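Search Dotis Go

Home Guides Foreign Policy Letters Archive Contact

How to Write to Congress About a Foreign Policy Vote

By Pejman Talebi

Most letters to Congress about foreign affairs are written too late or sent to the wrong office. This guide covers how to pick a bill, who to write to, what to put in the letter and how to follow up. Plan on an evening for the first one.

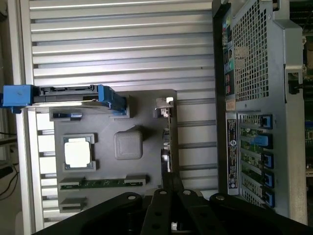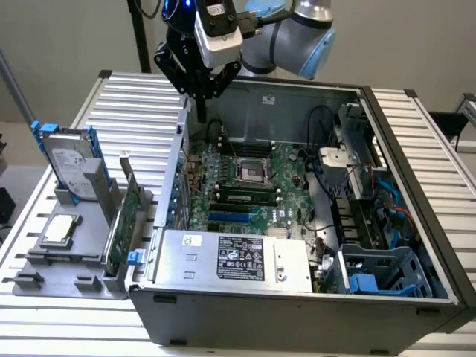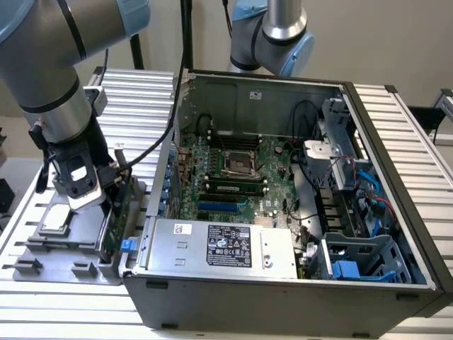 DALITOV, September 21, 2024

1. Find the actual measure

"Stop the war" or "support our allies" is a position, and an office can only log it as a general opinion. Find a bill or resolution number. Go to Congress.gov, type the country or topic into the search field, and limit the results to the current Congress. You will see several kinds of measure:

H.R. and S. are bills. They become law if both chambers pass them and the president signs.
H.J.Res. and S.J.Res. are joint resolutions. War powers measures and disapprovals of arms sales usually come in this form.
H.Con.Res. and S.Con.Res. are concurrent resolutions. They go through both chambers but are not sent to the president.
H.Res. and S.Res. are simple resolutions, which concern one chamber only. Many of them just state an opinion.

Open the page for the measure and read the summary, then read the text. Some resolutions are two pages long. A defense authorization bill can run past 1,000 pages, so for those look for the section you care about and write down its number.

2. Check where it stands

The "Actions" tab shows the last thing that happened. If the bill is in committee, look up whether your member sits on that committee. In the House, most of this work goes to Foreign Affairs or Armed Services. In the Senate it is Foreign Relations or Armed Services. Money bills go through Appropriations in both.

If your member is on the committee, say so in the letter and ask for something they can do there, such as supporting a hearing or an amendment. If not, ask them to cosponsor. Check the "Cosponsors" tab first. Asking someone to sign on to a bill they signed in the spring makes it plain you didn't look.

3. Write to your own people

You have one House member and two senators, unless you live in D.C. or a territory. Write to those three. Offices sort mail by address and generally set aside anything from outside the district or state. Letters to the committee chair are fine as an extra copy, but don't expect an answer.

4. Write the letter

Keep it to one page. The order I use is this:

First sentence: who you are and where you live, with your zip code.
Second sentence: the measure, by number, and what you want done with it.
Next paragraph: your reason. One or two is plenty.
Last paragraph: ask for a reply stating the member's position.

Put the full mailing address at the bottom even if you are using the web form.

A short sample:

"I live in Dalitov and vote in your district. I am writing to ask you to cosponsor [bill number], which would require a vote of Congress before U.S. forces take part in [conflict]. The Constitution gives Congress the power to declare war, and I want my representative to have to vote on it. Please write back and tell me whether you will support this measure."

That is shorter than most people's first drafts. The first one I sent ran to 1,094 words and covered four countries. I got a form reply about one of them – the one I cared about least.

Leave out insults, long quotations and links to articles. If you have a direct connection to the subject (military service, family in the region, a business that ships there), give it a sentence of its own near the top.

5. Send it

The web form on the member's own site is the fastest route. Paper mail to Washington goes through security screening and can be slow. If you want to send paper, use the district office. You can also phone. Calls work best in the last days before a vote, when written mail may not be logged in time. Give your name, your zip code, the bill number and your request, then let the staffer go.

Copied form letters do get counted, but usually as a batch. The Tehrani Street reading group sent 62 letters last year with the same facts and different wording, and more of those were answered individually than in earlier rounds, when everyone signed one text. If you are organizing a group, hand out the bill number and a fact sheet and let people write their own.

6. Follow up

Keep a copy with the date sent. I use a plain folder; the Drestix chapter uses a shared spreadsheet. If nothing comes in around 100 days, write again and mention the first letter.

When a reply does come, read it for a commitment. "I will keep your views in mind" is not one. Write back, thank them, and ask the question again in a single sentence. After the vote, look up the roll call and send a note either way.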